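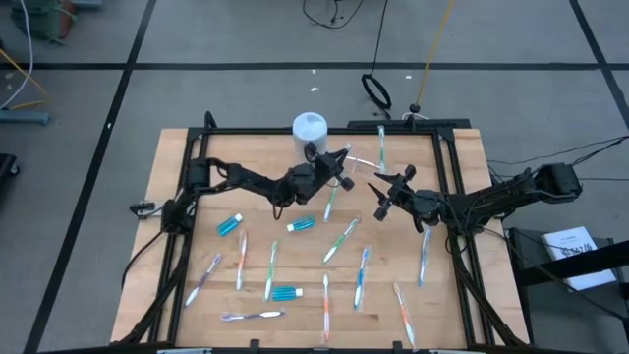 tatell_lucero
I run the toiletries table for our winter hygiene kits, and I need someone to settle an argument before it ends a friendship. The group (Tymoshchuk, if you know us, church basement, bad coffee) gave out 388 kits last January and would like to do more this year. My position is that a kit should have the same things in it every time. My co-organizer's position is that I am a joyless person. As you can probably tell from the toothbrushes on the table, we take what we're given, so there are green ones, a light blue one, a couple still in their wrapping, and three small teal tubes of toothpaste that are nowhere near enough to go with them. So do you hold kits back until every brush has a paste, or send out brushes alone and sort it out later?

Crescencio N.
Send them. A toothbrush with no paste still brushes teeth. A toothbrush in a bin waiting for its soulmate does nothing.

antonina_a
Hold them, sorry. We did brush-only bags one year at Flelwood and people were polite about it in a way I still think about in the shower. Travel pastes are the easiest thing in the world to get donated if you ask a dentist's office at the right moment, namely when they've just been sent a carton of a flavor they hate.

tatell_lucero
What flavor do dentists hate?

antonina_a
Ours had cinnamon. 66 tubes of it. I don't recommend cinnamon, but it's paste.

shahram_bags
Can we talk about the ones with no wrapper? I'm seeing bare brushes in that pic. Our rule is sealed or it doesn't go in the kit. I don't care if it fell out of the package two seconds ago in front of a notary.

tatell_lucero
The bare ones are for sorting and display. Kits only get sealed ones. I am joyless, remember.

shahram_bags
Withdrawn. Carry on being joyless.

Rosimeire D
What's in the white container with the frosted side? If that's floss, I have opinions. If it's cotton swabs, I have stronger ones.

tatell_lucero
It moves from table to table and gets a new job every time. Let's hear the opinions.

Rosimeire D
Floss: yes, always, small box, nobody donates it and everybody asks. Swabs: they get loose in the bag and by the time the kit reaches anyone it's a bag of lint with a toothbrush in it. Put them in a snack bag or leave them out.

Crescencio N.
Strongly disagree on swabs. Swabs are the first thing gone from our shelf. People can handle a little lint.

Rosimeire D
People can handle a lot of things, Crescencio, that doesn't mean we should hand it to them in a zip bag.

hullik_mod
Friendly reminder that the last swab thread had to be locked.

antonina_a
Back to the question. Do it in two piles. Complete sets get bagged the day they're complete. Everything else goes in a shoebox marked with what it's missing. We have 9 shoeboxes and one of them just says HELP.

shahram_bags
Also, don't match colors. We had somebody spend a whole evening making sure the green brushes went with green washcloths. Lovely kits. There were eleven of them.

tatell_lucero
I would like it on record that I had not thought of matching colors and now I can't stop.

Crescencio N.
How many are you aiming for this year anyway?

tatell_lucero
The flyer says 3,000. I did not write the flyer.

Crescencio N.
Oh no.

antonina_a
OK, call every dentist. Take the cinnamon.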